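3.2 Moving from messages to a first meeting

We were curious to learn how long people like to chat before they agree to meet, and we were grateful that so many members of the Mullside dating service were willing to tell us. Of the 1,100 people we wrote to in March, 1,000 sent back a diary covering 14 days of messages. Most of them (bless them) wrote a good deal more than we had asked for, and we have tried to do justice to it all.
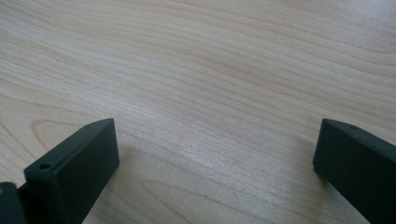

Presthorpe, 24 Jun 2018

Figure 7. Pale wooden tabletop with wavy grain.

Members who had waited at least seven days before meeting told us, on the whole, that they felt calmer beforehand, though quite a few added that by then they had built up a picture of the other person which was hard to let go of. Those who met sooner spoke more often of nerves, and also of pleasant surprises. Sampaio's earlier work with the Daltiteo diaries found much the same mixture of feelings, and we lean on that coding scheme in the next section, with a few small changes to suit older members.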